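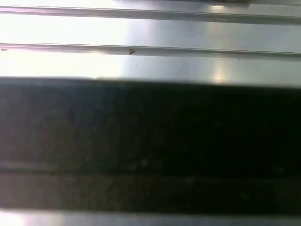

According to one reader of our first draft, the section on glare was too short, and a wrist camera that looks at bare metal is going to get fooled sooner or later. We agree, so it is longer now.

3. Workshop build, March

Our project, Trekico, tries to get a robot arm to handle parts inside an old desktop tower. We set up in the shared workshop in Tritville and had the bench until Friday. The budget was 3000 and we spent 3975 – mostly on the second camera and its mount.

Shiny metal was the main problem. Close to the case, the wrist view can wash out to nearly white on one side, and our edge finder then loses the line it is following. Lowering the exposure helped on the bright side and made the dark side worse. We kept the fixed camera for rough position and used the wrist view only for the last step. 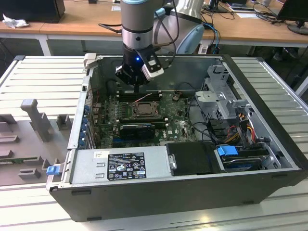
Figure 4. Gripper above the open tower, near the memory slots.

The tower is worked on lying on its side with the side panel off. We left the cooler out so the arm has more room over the board. The power cables are still not tied back, and that is next on the list.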